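Share 14 | 3 comments

Sorting Small Toys Into Clear Bins: Does It Speed Up Tidying?

Project report, Pawłowska Design Workshop, second term

Summary

We looked at how long it takes to put small toys away and whether the kind of container changes anything. Clear plastic bins vs. closed cardboard boxes vs. one big basket. Clear bins won on finding things again later. The big basket won on raw speed. Closed boxes lost on both. Total toy pieces in the project: 249. Total timed put-aways we kept: 432. Details below, tables are in the folder we turned in with this.

Why this topic

Started from a complaint. The play corner at the Drukurbridge family center has a shelf, and the shelf has boxes, and the boxes are where pieces go to disappear. Parents told us they give up at the end of the session and dump everything in one box. Then next session the kids dump the box out to find one thing. So the mess gets made twice.

We wanted something cheap that the center could do without new furniture. Budget for the whole project was small and most went on containers.

What we had

Toys. A donated mixed lot, 225 pieces, plus 24 we brought from home to fill in the kinds that were short. Mostly small plastic. Blocks, animals, play food, some soft cubes and dice, odds and ends that do not belong to any set. We washed everything before starting, took most of an afternoon, should have planned for that.

Containers. Clear plastic bins, no lids. Cardboard boxes with flap lids, all the same size. One big round basket. A few bowls for the really tiny stuff.

Table. We used a wood top table for the sorting trials because the floor made it hard to keep the starting pile the same each time. Pieces roll. Even on the table some roll.

Setup and layout

First try was bins at the front edge, pile behind. Bad. People reached over the bins and knocked them. Second try was bins on the left only, which was fine for left handed people and annoying for everyone else. We ended up putting containers along the back and keeping the middle open for the pile. All the later trials use a back row.

Labels: we tried words first. Then a piece of the toy itself placed in the bin as a "starter" so you can see what goes there. The starter piece worked better than the words, even with adults, who can read. They just didn't look at the words. 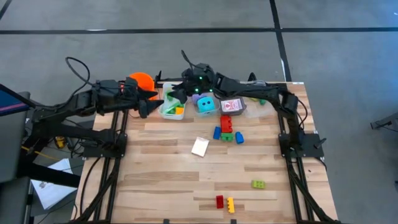

Starter pieces also cut down on the arguing. With word labels, two people in the same trial would put the same cube in different bins (is it a block? is it a dice?) and then move each others pieces. With a starter cube already sitting in the bin the question mostly went away. We did not measure arguing, this is from our notes.

Color was the other thing. Half the group wanted to sort by color because it looks good. We ran a short set of trials on it. Sorting by color is quick going in, since you don't have to think, but then a kid who wants the animals has to look in every bin. We dropped color after that and went by type for the rest of the project.

How a trial went

1. Pile tipped out in the middle of the table. Same pile for each container type.
2. Person stands at the front, hands at their sides.
3. Timer starts on "go."
4. Timer stops when the last piece is in something.
5. We check the containers and write down anything in the wrong place.
6. For the finding part, we name a toy and time how long until it is in their hand.

Bin order stayed the same inside one session and got changed between sessions. We forgot to change it once in February and kept those trials anyway but marked them.

We started with 500 timed put-aways. 68 got thrown out. Reasons were: timer started late, piece on the floor that was not noticed until after, someone talking to the person in the middle of it. That leaves the 432. We did not throw out slow ones for being slow.

Results

Putting away. The basket was fastest in every session. No surprise, there is only one place to throw things. Clear bins came second. Cardboard with flaps was last, and the flaps were the whole problem. People opened one, put a piece in, let it fall shut, opened the next. A few people folded all the flaps back first and their times came out close to the clear bins.

Wrong place. Does not apply to the basket. Between bins and boxes, more mistakes in the boxes, and the mistakes were mostly people remembering wrong which box was which and not checking.

Finding. Clear bins far ahead. Basket was OK for big toys and terrible for small ones, the small stuff sinks. Boxes depended completely on whether the person remembered.

Both together. If you add one put-away and one find, clear bins come out ahead of the basket once there are more than a few small toys. For a corner with only big toys the basket is probably fine and we would not bother with bins.

Number of bins

We went back and forth on this. Two bins is easy but each one turns into a mini basket. Six was too many, people slowed down and read the row from left to right every time. Three or four felt right for this many pieces. We only ran a proper comparison on two and four so take the three with a grain of salt.

Also depth. Deep bins hide the bottom layer even when the sides are clear. You can see there is something down there but not what it is. Shallow is better but takes up more of the shelf. The center's shelf is narrow so there is a real limit on that.

Things that went wrong

- Odd pieces. Every lot has them. At first we had an "other" bin and by the end of each session it was the fullest one. Took it away and made people choose. Slower, but the result was more useable.
- Bowls for tiny pieces tip over if you drop anything in from high up. Heavier bowls might fix it. Did not test.
- Our own group did too many of the trials. We know where everything goes by now. We split our times out from the other people's in the tables, and the order of the containers is the same either way, but our times are lower.
- No real kids in the timed trials. We didnt have permission sorted in time. Watched two open sessions at the center and took notes with no timing.
- Ran out of time for the repeat with lids off the cardboard boxes. This is the one we would do first if there was another term.

From the open sessions

Kids under four mostly did not sort at all but they did copy. If an adult dropped one animal in the animal bin, the next thing in was usually an animal too, or at least something went in. Older ones liked correcting the adults. One session ended with everything put away before the room was needed, the other did not, so can't say much.

Parents asked if the bins could go home with them. No, but we wrote down the sizes.

What we recommend to the center

Four shallow clear bins, no lids, by type. One starter piece that stays in each bin and is not played with (glue it if you have to). Keep the basket for the large soft toys. Get rid of the flap boxes or cut the flaps off. Put the row at the back of the shelf or table with open space in front of it.

Cost is low, the four bins came to less than the cardboard ones did the first time they were bought, according to the center.

Next steps

Handing the bins over to Drukurbridge at the end of term. Want to go back after a few weeks and see if the sorting is still holding or if it has all turned into "other" again. Somebody from the next group could take that on, the timing sheets are blank and ready in the folder.

14 shares
3 comments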